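**Talk notes, Friday, back room at Zulbridge. Slot is 13 minutes plus questions. Slow down. Last time I finished early because I talked like an auctioneer.**

Working title: *I built the arm. Should you?*

## Opening (no slides yet)

Say hello. Say the name. Skip the bit about my first soldering iron.

I've been building a robot arm at home since last spring. It has a two-finger gripper and a small camera at the wrist, and it's supposed to pick up dishes from a table and put them somewhere else on the same table. I want to tell you how that's going, and I want to be plain about it, because most of the talks I've sat through on home arms were given by people who were still in love.

I'm fond of mine. I'm not in love.

Ask for hands: who has a half-built arm at home? Keep your hand up if it has done one useful thing this month. (Wait. Let them look at each other.)

## What I was sold

I got into this because of a video. Somebody's arm cleared a breakfast table in one go, music playing, no cuts that I could see. I watched it a lot. Then I learned to look at the clock on the wall behind it, and the hands were going around pretty fast.

So, first point, and write it down if you write things down: ask what speed the video is playing at, and ask how many tries they threw away. If the person won't answer the second question, you have your answer.

Bienvenido Salazar argued with me over this when I tried the talk out on him. He thinks it's unfair. His view is that every hobby shows its best work, and people who bake don't post the flat loaves. Fine. But a baker doesn't tell me my bread will bake itself by next year.

## The parts, fast

Don't linger here, they can ask later.

- Arm: Sturnel kit, assembled by me, then taken apart and assembled by me the right way.
- Controller board: Mevo. Works. The manual was written for a board with the plugs in other places.
- Gripper: two tapered black fingers. I've sanded the tips twice.
- Camera: small, at the wrist, looks down past the fingers.
- Software: a mix. Some is mine, some is Princess Tagle's, and some came from a forum post whose author has since left the forum.

Total so far is 1,386 dollars. My wife has seen this number. The kit page said I could be moving things for under half of that, and I suppose I could have been, if I'd wanted to move one foam block that came in the box.

## Why dishes

People ask why I didn't start with blocks. I did start with blocks. Blocks are the problem, in a way. Flat sides, sharp corners, the fingers close on them and everyone claps. Then you go to the kitchen and there isn't a single block in there.

A bowl is a rotten thing to pick up with two fingers. You can't get around it. You have to come in over the rim, one finger inside and one outside, at an angle that suits the wall, and the wall curves. If you come in a little low you shove the whole bowl along the table. If you come in high you close on air, and the program logs a success, since all it checked was that the fingers shut. I had a week of very good numbers that way. 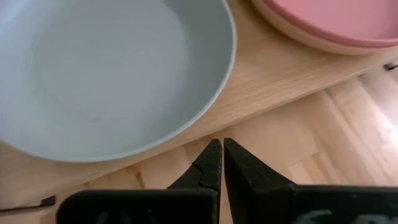
Color is the other thing. I'd assumed a bowl would look like a bowl to the software the way it does to me. A pale gray-green one without any pattern gives it very little to hold on to. The rim is a slightly lighter gray line, and the floor of the bowl turns into the wall so gently that I have trouble saying where it happens, and I've eaten out of it. The pink one is easier, with its darker rose rim. It also sits in a beige dish, though, and now the program has to decide whether that's one thing or two.

I would like to tell you I solved the stacking question. I wrote a rule. The rule says treat it as one thing. Kirsty Tipoki pointed out that this means my robot can't ever unstack a dish, and I told her that was a feature for later.

## The wrist camera (slow down here, this is the useful part)

Most kits push you toward a camera on a stand. I moved mine to the wrist on Mark Anthony Aquino's advice and I'd do it again, with complaints.

Good side: when the gripper gets near the table, so does the view. You see the rim and you see the fingertips in the same picture, and the gap between them is the thing you're steering.

Bad side, and I don't see this in the guides:

1. Big dishes don't fit in view when you're close. You get a piece of an arc. The software has to guess the rest of the circle, and mine guesses with great confidence.
2. The fingers and their mounts are always there along the bottom. Early on, my program found a dark object in every single picture and was very pleased with itself. It had found the gripper. Mask those areas out on day one.
3. Wood on wood. My table is tan wood, my floor is light planks, and from above the edge of the table is one long slanted line with more wood on the far side of it. Add a shiny patch where the light comes in and you've got a bright shape on the floor that my first version wanted to pick up.

(If they laugh at number three, let them. Then say I tried a tablecloth and it bunched up under the fingers.)

The fix for the light was a curtain. I'd spent two evenings on a filter. Mention both, it's only fair.

## Teaching it by hand

This is the part that's in fashion. You steer the arm yourself, many times, record all of it, and train on the recordings. The promise is that you show it a few times and it picks up the idea.

I've recorded 2,000 tries. That's a lot of evenings. My shoulders know every one of them. What I have for it is an arm that does quite well on the dishes I used, on the table I used, before sunset.

Move the pink dish to the other side and it slows down and wanders. Swap in a bowl from the top shelf and it goes for the place where the old one would have been. To my eye it learned my table. I'm not sure it learned dishes. Somebody here will say I need more data, and that may be right, but notice that it's an answer you can give forever.

Imelda Lumanlan read these notes in April and wrote "too gloomy" next to this part. So here are things I think are good:

- It has never broken a dish. It's too slow to.
- I understand rims now. I mean that. I look at cups in cafes and think about approach angles.
- The arm repeats a fixed move beautifully. If you put the bowl in the same spot every time, old-fashioned programmed motion beats the trained version, and it took me an afternoon.

Go back over that last one. For a home build, where you own the table and decide where things go, a piece of tape on the wood and a fixed move will get you further than the clever stuff. It makes a dull video.

## What I'd want to see before I believed the next demo

- One take, normal speed, with a clock.
- Dishes brought by someone in the audience.
- The failures counted, and counted by a person who didn't build it.
- Somebody else's kitchen.

I offered to run this test on my own arm at the Dimaculangan open day. Then I thought about it and brought my own dishes. So I know how it happens. I'm telling you this because I did it too, and I had a good speech ready about lighting conditions.

## If you're still going to build one

Buy the cheaper arm and the better power supply. Mine reset in the middle of moves for a month and I blamed the software the whole time.

Tie your cables down along the arm and leave slack at the wrist. Check the slack with the wrist turned all the way, both directions.

Put the stop button where your other hand already is. Not across the table.

Keep a log in plain words. "Pushed bowl" and "closed on nothing" told me more than the success rate did. When I went back and read mine, most of the failures were the same two, and I'd been working on a third one.

Don't invite people over to watch until it has worked on a day when you weren't adjusting anything.

## Questions I'm likely to get

*Would suction be better?* On plates, probably. On a curved wall, I've had mixed luck with borrowed cups and haven't spent real time on it. Say that and move on.

*Can we have the code?* Mine, yes. Princess's parts, ask Princess. The forum part I can't speak for.

*How long does one dish take?* Tell the truth. Longer than you'd stand there for.

*Are you going to keep going?* Yes. I've got a set of softer fingertips on order, and I want to try the gray-green bowl again with the curtain open.

Leave the repo address up on the screen while they ask. Bring the long power cord, the outlet in that room is behind the cabinet.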